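给小机甲补色：我终于调出了那种绿松石色

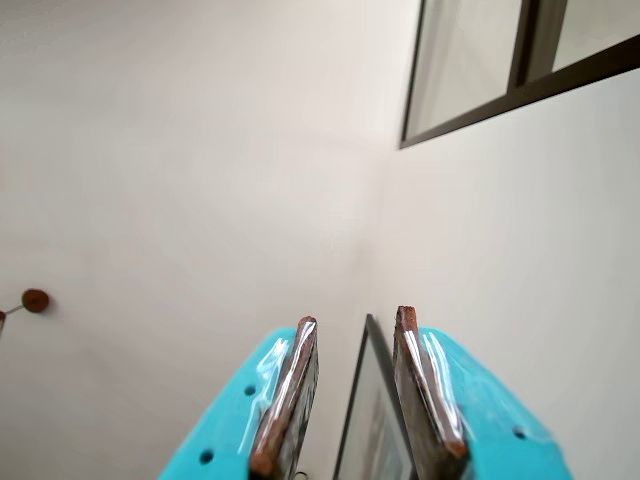
九月一到，我的桌子又被塑料小人占满了。先交代一下背景：我收的是 Mạch 家那套老的可拼装机甲，一盒一个驾驶员加一台机甲，零件小得吓人，出厂颜色却漂亮得不像话。上个月从 Casimiro Olmedo 手里换来一台 Clunon（对，就是那台肩膀特别宽的！），到手发现左边的肩甲是后配的，颜色发灰，跟旁边原装的一比，像穿错了校服。我想要的就是那种亮亮的、带一点点光泽的绿松石色，跟上面那两根夹爪手指的塑料几乎一个味道，偏青，但又不能蓝过头。连内侧深色配一点锈红的搭法我都喜欢，后来干脆用在了膝盖上，这个等会儿再说。

先讲调色。我手边没有现成的瓶子，试了两种办法。第一种是白色打底，天蓝兑一点柠檬黄，兑出来很鲜，但干了以后发粉，摆在原装件旁边一眼就露馅。第二种是直接拿 Dilwood 的青绿当主色，往里加白，一滴一滴加，每加一次就在废板件上刷一道，等干了再看。颜料湿的时候和干的时候差得真多，我以前老是急，湿着对完色就高高兴兴往上刷，第二天早上起来傻眼。这回老老实实等，刷到第五道色条，拿到窗边一放，天哪，就是它！我当时真的在屋里叫了一声。

Loan Từ 之前在群里提醒过我，比色一定要换灯看，台灯底下一个样，白天又是一个样。我照做了，台灯下稍微偏绿，白天几乎看不出接缝，够了够了。她还建议最后罩一层半光，别用全光，全光太像糖果。我喷了两遍，薄薄的，中间隔了一晚上。原装件的那种光泽其实很含蓄，手指蹭过去滑滑的，半光罩完之后手感都近了。

然后是膝盖。原装 Clunon 的膝盖是纯黑，我一直觉得闷。这次用深棕加黑做底，上沿扫一点红褐，干扫，笔上几乎不留颜料的那种。扫完像用旧了的橡胶，又像生了点锈，配着旁边亮亮的绿松石色，特别精神！我知道有人讲究原样保存，Bastian Oltmanns 看到照片估计要叹气，他连包装袋上的订书钉都留着。不过膝盖那两块是我另外找的散件，原装的好好收在小袋子里，随时能换回来，大家放心。

说到散件，顺便夸一夸 Cúc Kiều。她整理的那份零件对照表我翻了无数遍，哪一批的关节松、哪一批的插销短一截，写得清清楚楚。我就是靠那张表才认出这块肩甲来自后面的版本，插销短，所以装上去总往外掉。解决办法很土：在插销上刷一层透明指甲油，干了再装，不够就再来一层。我刷了三层，现在举着胳膊摆姿势也不掉。千万别用胶水，以后想拆会哭的。

还有一个小失误也记一下。遮盖胶带我贴完忘了，放了好几天才撕，边上带起来一小条漆，在背面，补了两笔，不凑近看不见。下次喷完半干就撕，我写在便签上贴灯座上了。

剩下的调好的颜料我装进小玻璃瓶，标签上写了配比，方便以后再补。下一个想动的是 Plukex，那台尾巴特别长的，Nhung Lương 说她手里有一条多余的尾节，颜色黄得厉害，问我要不要拿来练手。当然要！她还问能不能先泡一泡再晒，看看能不能把黄褪掉一点。我没试过，有经验的朋友请一定留言告诉我，泡多久、晒多久、会不会变脆，什么都想知道。

Clunon 现在站在书架第二层，两边都是灰扑扑的老家伙，就它最亮。我刷牙的时候都要绕过去看一眼。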